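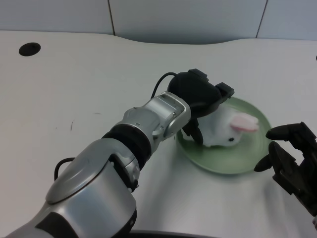

PLENARERO, September – The relief group Stoltis is very glad to share that its clinic for people hurt in the border fighting has opened its doors again, after a long and worrying summer in which the road from Tomar was closed to everyone but soldiers.

The clinic treated 816 people before the shelling forced it to shut, most of them farmers and farm workers whose fields lie close to the line. Many had been partway through their care when the staff had to leave, and we have thought of them every day since. With the ceasefire holding and the road open in daylight hours, a team of 15 doctors, nurses and drivers has moved back in, and the first patients were waiting at the gate before 7 a.m.

"I can't tell you how good it was to see those faces again," said Renu Uniyal, who leads the medical team. "One man brought us a sack of onions from his own field, and then he sat down and asked, very politely, if somebody could please look at his leg. We had a good many hugs that morning, and then we got to work."

The clinic will offer wound care, physical therapy and follow-up visits for anyone injured in the fighting, whichever side of the line they call home. There is no charge, and no one will be asked for papers.

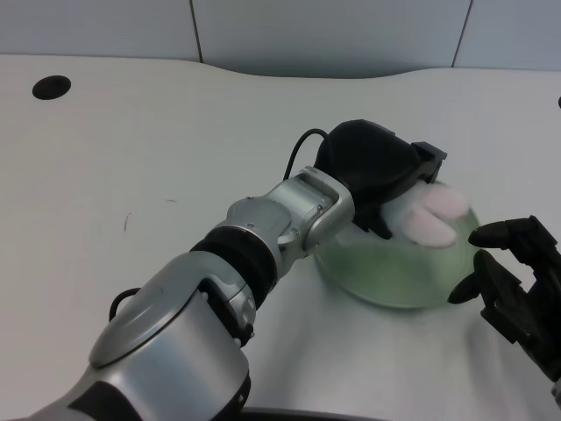

Stoltis will also run three ambulances between Plenarero and the hospital in Tomar under an agreement known as Metotis, which both armed sides signed last month and which lets marked medical vehicles through the checkpoints without a search of the patient. It took a great deal of patient talking to get that page signed – and a great deal of tea – and we are thankful to the village elders who kept everyone at the table.

"We are asking both sides to keep their word, and we are asking our friends abroad not to forget this place now that it's out of the news," said Rajkumari Yadav, director of Stoltis. "People want to bring in what is left of the harvest. They should be able to do that without being shot at."

The clinic is open from 7 a.m. to 4 p.m. Reporters who would like to visit are warmly welcome, but should call the Stoltis press desk in Tomar before setting out, as checkpoint hours can change overnight.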